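Buying grippers for household recording: your questions answered

I get a lot of email about what we spend and what I'd buy again, so I've put the usual ones in one place. I'm Pei-shan Fu and I look after the kit at Sideo, where we record people doing everyday jobs with hand-held grippers so that robot arms can learn from them. I'm no accountant, so take the money bits as one person's experience!

Do I need to buy a robot first?

No, and please don't if money is tight. We started with hand-held grippers only and left the arm for the following year's budget. By then we knew which jobs we cared about and how wide the fingers had to open, and I'm fairly sure we'd have bought the wrong arm if we'd gone shopping on day one (I had a very shiny one picked out, too).

How many grippers should I get?

Two per person if your jobs need both hands, and most housework does. Then get a spare pair. I put this off for months because it felt like a luxury, and then a trigger went on a left gripper in June and we lost the whole afternoon to it. The spare pair came out of the next order and I've never regretted it.

Which ones do you use?

We tried the Zinby and the Trinen side by side. The Zinby is lighter and my wrists much preferred it, but the finger pads wore down quickly and they only came as a full set. The Trinen is a bit of a lump, though you can order every part by itself, and in the end that swung it for me. If you've got people with smaller hands, ask for a loan pair before you sign anything. Both firms said yes when I asked.

What do people forget to budget for?

Small stuff! Finger pads, cables, printed markers, coloured tape for the floor, extension leads, and something to carry it all in. My first-year bill for bits like these came to 237 pounds, and I'd written down nothing at all for them. I now keep a separate line in the spreadsheet called "bits" and it gets used up every time.

Wired or wireless?

Wired for us, so far. Wireless looks lovely in the brochure but the quotes were a good deal higher, and then you've got batteries to charge and replace. The price of wired is that you have to think about where the sockets are before you book a room, and leave enough slack for someone to stand up and turn round.

Do I need to build a pretend flat?

I wouldn't. We got a quote from Savolainen for a fitted kitchen and bathroom set and it was beautiful, and it would have eaten the lot. We went for single pieces of furniture instead. A vanity unit is a brilliant buy for this, because you get cupboard doors, drawers and a worktop to wipe all in one go. Look for different handles on the same piece if you can. Ours has curved bars on the doors and little square knobs on the drawers, so that's two sorts of grasp to practise for the price of one unit.

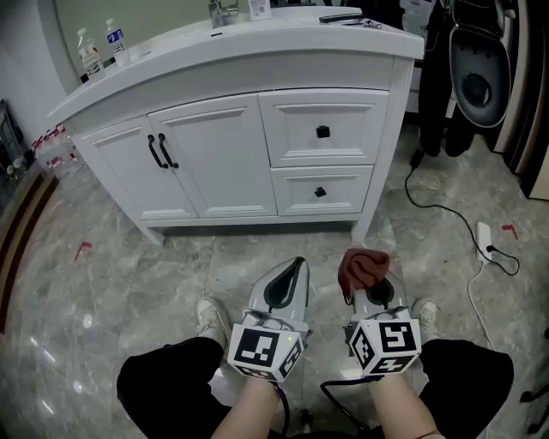 Flat-pack is fine, but check the drawer runners in the shop. Cheap ones stick, and you'll be opening them far more often than any family would.

How long should I allow before we're up and running?

Some 6 weeks from placing the order, in my experience. Delivery was the quick part. Fitting the markers, getting the software to behave and teaching people to hold the things comfortably took up the rest. If your funding has to be spent by a certain month, count backwards from there and order earlier than feels sensible.

Should I pay for the support contract?

For the first year, yes. I rang them constantly. I let it lapse after that and just pay for repairs as they come up, though I'd think again if we had more pairs in use.

Can I see your spreadsheet?

Of course, drop me a line and I'll send the blank version. You'll need to put in your own prices, and do tell me if you find a cheaper place for finger pads.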